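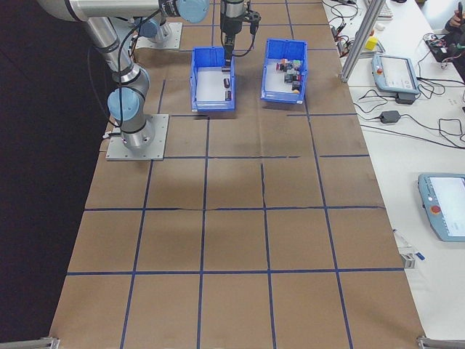

Step 4. Set up your sorting table

3 min read

Okay, table time! I cover mine with brown kraft paper first, then run dark blue tape over it both ways to make a grid. A few of my lines always come out wavy, and the sorting goes fine anyway.

1. Put two blue bins side by side on the paper. Mine came from Grostora.
2. Tip all the small colored blocks into the right-hand bin (the Vasstead set has 155 pieces, so go slow).
3. Move one color at a time into the left bin — I like to start with the dark reds.
4. Bag that color, label it, and go again.

Note: Press the tape down with your thumb before you load anything.

Caution: Small pieces! Keep little kids and pets well away.

We use cookies to improve your visit. Accept / Manage settings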